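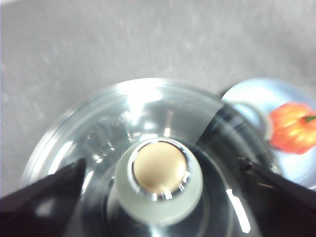 A clear glass bottle seen from the top. Bright streaks show where its surface reflects light.

What is glass made of?

Glass starts as sand. Most sand contains silica, which melts at a very high heat. Glassmakers add soda ash so that it melts sooner, and lime so that water cannot dissolve the finished glass. Old broken glass, called cullet, goes in too. The Zindale works mixes 271 pounds of cullet into every 1,000 pounds of its bottle batch.

The furnace turns the batch into a thick, glowing liquid. A machine cuts off a lump called a gob, drops it into a mold and blows air into it. The new bottle then cools slowly in a long oven. Glass that cools too fast can crack. 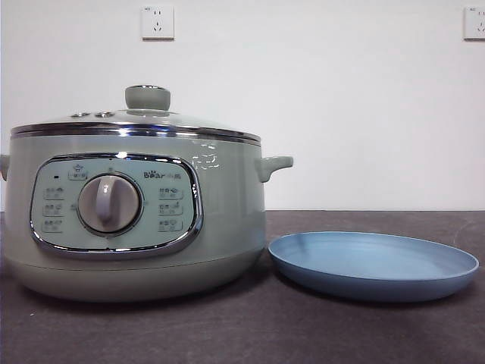 A domed glass lid on a mint-green electric cooker.

Glass used near heat needs extra strength. One method is tempering. The shaped glass is heated again and its outside is chilled quickly with air. The surface ends up squeezed tight, and small scratches are less likely to spread.

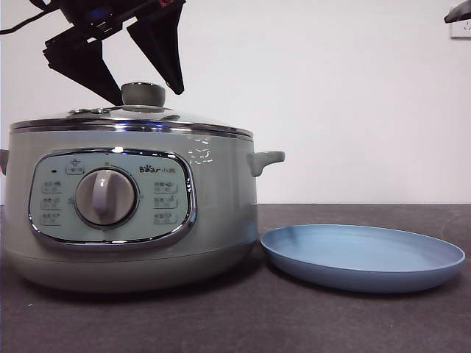 Why can we see through glass?
Visible light passes through it with very little being absorbed.

Text: Naa Eshun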